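Call for Participants: Does Knot Practice Do What We Say It Does?
Erkum Skills Lab, Jurley
Posted Feb 16, 2019

We are looking for people who tie surgical knots, people who used to, and people who are just learning, to take part in a study of suture practice this March. You will close short wounds in practice tissue, throw a lot of knots, and let us pull on them afterward until they slip or break.

The usual claim is that a trainee gets better at knots by tying more of them. Everyone in the field has said it, including us, in writing, on our own course flyers. We have gone looking for the evidence behind it and come away unimpressed. Most of what we read measures speed. Some of it measures how the trainee feels about the session. Very little of it asks whether the finished knot holds, and the papers that do ask tend to test the knot on a bench, on a post, under good light, tied by someone who knew it was going to be tested.

Over the past year we kept 1,529 knots from our own practice sessions and put them through the tension rig. The results did not flatter the curriculum. People who had logged the most hours were quicker and neater to look at. Whether their knots were safer is a question our data can't settle, partly because we were sloppy about recording which thread went with which session. We would like to do it properly this time.
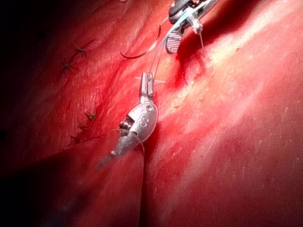 The handoff is where we think a lot of the trouble starts. Thread gets grabbed too short, or gets grabbed in the jaws at a point that will later sit inside the knot, and the surface of the strand takes the damage. Or so the textbooks tell us. The textbooks also say a surgeon's knot with the extra first throw is more secure on slippery tissue, and we have seen enough of those slide to want our own numbers.

What we are asking

The study has two arms. One group gets the Dirkadent course, a packaged set of drills with a printed workbook and a points system. The other group gets a needle, thread, tissue and the same amount of time, with no instruction beyond a single page. We bought the Dirkadent course at full price and have no arrangement with the company. If it works, we will say so. We would be a little surprised.

You will be assigned to a group by draw. Please don't ask to be moved. Last time we allowed it, and the two groups stopped meaning anything.

Each participant attends 3 sessions in March, held in the Ratanaporn Room on the second floor. A session includes:

Interrupted stitches on practice tissue, instrument ties only.
One running stitch, start to finish.
A set of square knots, each with the throws you would normally use.
A short written form on what you thought of your own work, filled out before you see any results.

We care about the form more than you might expect. In our old sessions, the people most sure of their knots were spread evenly through the pile, top to bottom. Confidence ratings turn up all over the skills literature as though they were an outcome. We want to see them laid next to a breaking force.

You will not be scored on time. There is no clock on the wall where you will be working and we would prefer that you leave your watch in your bag. If you finish early, sit there. If you don't finish, hand in what you have.

Who can take part

Residents in any surgical specialty, practicing surgeons, dental and veterinary students who have had at least one suturing class, surgical techs, and retired people from any of these lines of work. You need to be 18 or older. We are short on left-handed participants and would be glad to hear from more of them.

Total beginners are welcome up to a limit of 6 places. We used to turn beginners away on the theory that they would add noise. On reflection the experienced people were adding plenty.

We can't accept anyone who has taught for Dirkadent or who currently teaches for us. You also can't take part with an open cut on either hand, or if you have an allergy to any glove material we stock (write to us and we will send you the list).

About the knots themselves

Several people who took part before asked what we look at, so it may as well be written down. Every knot is cut out with a tail left on each side, labeled, and kept flat overnight. Then it goes on the rig. We write down whether it slipped, whether it broke, and where it broke. A strand that snaps right at the knot is an ordinary result. A strand that snaps away from the knot makes us look for a crushed spot, and we go back over the recording of the session to find where it was held.

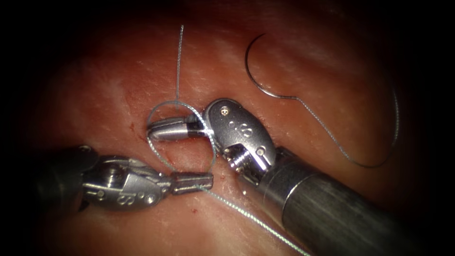

Going back through that kind of material is slow, and two reviewers looking at the same throw will often disagree about whether it was square or a granny. We had a disagreement rate last year that we would be embarrassed to publish and are going to publish. For this study each throw is read twice, by readers who don't know which group it came from, and the disagreements are kept in the final data set instead of being talked away over coffee.

Tissue is the other weak point. Every practice material has its promoters and each one is said to "handle like the real thing." We doubt any of them do. Some tear too easily, some don't tear at all, and a few are so forgiving that a badly placed bite looks the same as a good one. We are using one type from one batch for the whole study so that at least the error is the same for everybody. Your results will tell us how you tie on that material. Anyone who tells you they show how you would do in an operating room is guessing, and we will put a sentence to that effect on your results sheet.

Pay and practical matters

Participants receive $3,000 in total if they are residents released from duty for the study, paid through their program, which covers the cost of replacing them on the schedule. We know that sounds generous. It goes to the program, and what the program does with it is between you and them. Everyone else receives travel costs and lunch. The lunch has been described as adequate.

Sessions start in the morning and end by midafternoon. Bring reading glasses or loupes if you use them. Everything else is supplied, including gloves, needles and thread. Please don't bring your own thread, however much you like it.

Parking at Erkum is free behind the building. The Jurley bus stops across the street, and the elevator in the lobby works most days. If stairs are a problem for you, tell us when you sign up and we will arrange for a first-floor room.

All sessions are recorded. The recordings show the work area and are used for reading the throws. They are kept under a participant number, and you may withdraw yours at any point until the results are pooled. After that we can't pick them back out.

What you get from it

A sheet with your own numbers: how many of your knots held, how many slipped, and how your ratings compared with the results. Your program director will not get a copy from us. You won't get a certificate, and no continuing education credit is attached. We applied for credit and were asked to list the learning objectives, which struck us as getting ahead of the findings.

How to sign up

Write to the Erkum Skills Lab front desk with "knot study" in the subject line. Tell us your line of work, how long you have been suturing, which hand you use, and any dates in March you can't make. Leave out your case log and your letters of recommendation. We will answer within a week, and if we say no it will usually be a matter of the draw being full for your type of experience.

If you think the whole idea is flawed, write anyway. Two changes to the protocol came from people who declined to take part and told us why.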